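Cour d'assises de Rorkham

La cour d'assises de Rorkham est la juridiction criminelle de premier degré compétente pour le district de Rorkham et les communes riveraines de l'Edden. Elle juge les personnes accusées de crimes, c'est-à-dire des infractions les plus graves prévues par le code pénal local : homicides, enlèvements, vols avec violence, incendies volontaires d'habitations. Les délits et les contraventions relèvent du tribunal de district.

Histoire

La juridiction siégeait à l'origine dans l'ancienne halle aux grains, sur la rive gauche de l'Edden. Les sessions étaient alors peu nombreuses et duraient rarement plus de quelques jours. L'augmentation du nombre de dossiers conduisit au transfert de la cour dans l'hôtel Girard, demeure de négociant acquise par le district et réaménagée pour recevoir une salle d'audience, une salle des délibérations et les bureaux du greffe. Le nom de « palais Girard » est resté en usage pour désigner l'ensemble du bâtiment.

Une seconde salle d'audience a été ouverte dans l'aile nord, à l'emplacement des anciennes écuries. Elle sert principalement aux procès à plusieurs accusés. Sa galerie publique compte 100 places, contre un nombre nettement inférieur dans la salle principale.
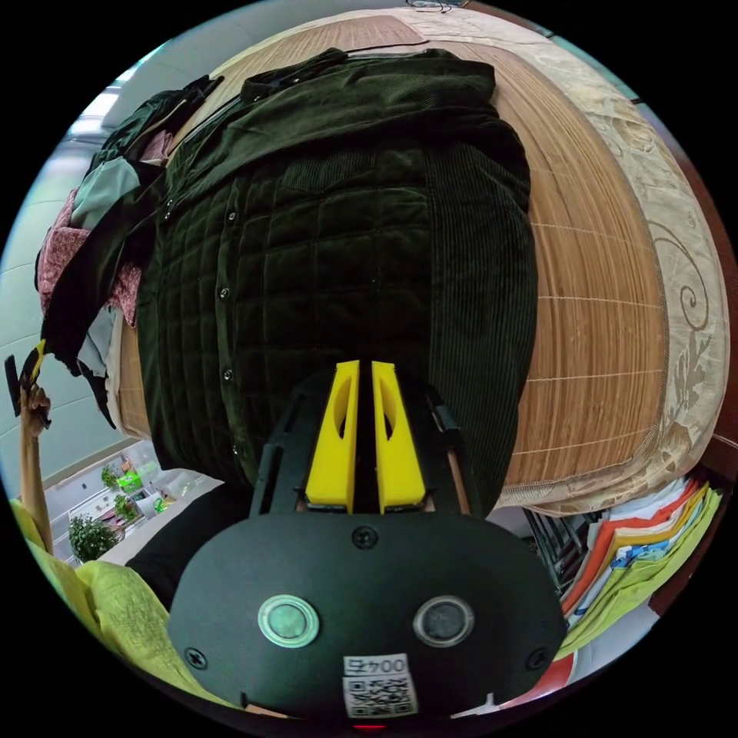

Composition

La cour comprend un président, 2 assesseurs et 7 jurés. Les jurés sont tirés au sort sur la liste annuelle du district, établie chaque mois d'octobre à partir des registres électoraux. La liste comporte 194 noms. Peuvent en être dispensées les personnes dont l'état de santé est incompatible avec la durée des débats, ainsi que celles qui ont déjà siégé au cours de la période précédente.

L'accusation et la défense disposent chacune d'un droit de récusation, exercé sans motif au moment du tirage. Des jurés supplémentaires assistent aux débats lorsque le procès doit durer plus d'une semaine ; ils ne participent au délibéré qu'en cas d'empêchement d'un titulaire.

Procédure

Les débats sont oraux et publics. Le huis clos peut être ordonné à la demande d'une victime ou lorsque l'accusé est mineur. Après la lecture de l'acte d'accusation, le président interroge l'accusé, puis la cour entend les témoins et les experts. La partie civile plaide en premier, suivie du ministère public et de la défense. L'accusé a la parole en dernier.

La culpabilité est votée à bulletin secret, séparément de la peine. La condamnation exige une majorité qualifiée, tandis que la durée de la peine est fixée à la majorité simple, sauf pour la réclusion à perpétuité. La décision est susceptible d'appel devant la cour supérieure d'Edden.

Affaire de l'entrepôt Plultora

Le procès le plus long tenu au palais Girard concernait l'incendie d'un entrepôt de la société Plultora, dans lequel un gardien de nuit avait trouvé la mort. Les deux accusés, anciens salariés de l'entreprise, contestaient leur présence sur les lieux. Le verdict fut rendu le 8 septembre 2021 : l'un fut condamné à une peine de réclusion, l'autre acquitté au bénéfice du doute. Le ministère public n'a pas fait appel de l'acquittement.

L'affaire a entraîné une modification du règlement intérieur de la cour, qui prévoit désormais l'enregistrement sonore de toutes les audiences. Les enregistrements sont conservés au greffe et ne peuvent être consultés que sur autorisation du président.

Voir aussi

Cour supérieure d'Edden
Tribunal de district de Rorkham
Hôtel Girard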